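**Delacroix Upper Floor: progress report, October**

This report covers the third payment period of the Guken small works grant. The work this period was on the mezzanine and its tables. The budget line for the period was $340, and all of it has been spent.

**Lighting and ceiling**

The tube lights were checked in the first week. One starter was replaced. The conduit was left where it is, as the electrician from Skiver found no fault with it. The ceiling is white, as agreed in the plan, and no further painting is requested.

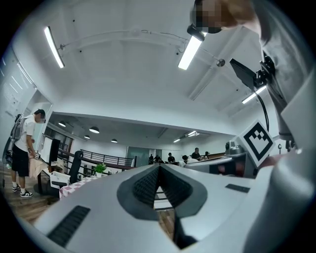
Skiver's invoice is attached as item 5. It came in under the estimate, and the difference went toward table linen.

**Tables and place settings**

We now have a checkered tablecloth on the square table by the railing. The small round plates are in use for the table-setting and clearing sessions. Each session runs 30 minutes and has people lay out the food plates, clear them, and set them out again. We held 21 sessions this period, which meets the target in the grant letter.

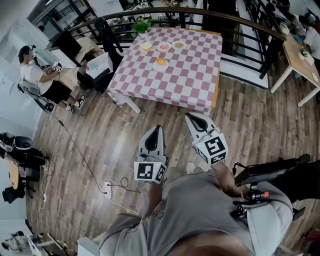 Two points came up in the sessions. The cloth slides when plates are pulled toward the edge, so we will buy clips. Cords on the floor near the tables are a trip risk, and we have asked Pranville for a price on floor covers. We expect that quote before the next report.

The railing was inspected along its full length. The handrail is sound. Two balusters were tightened. Plants have been placed near the railing, and they will need a watering schedule over the winter break.

**Second table**

The light wood table is also in service. It is used for cups and saucers, so that the food plates can stay on the checkered cloth.
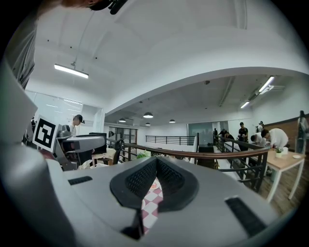
*The mezzanine, with the light wood table beside the railing.*

**Next period**

- Buy and fit tablecloth clips
- Choose floor covers once the Pranville price is in
- Replace chipped plates from the storage shelf
- Send the session log to Guken with the final receipts

We are not asking for any change to the payment schedule.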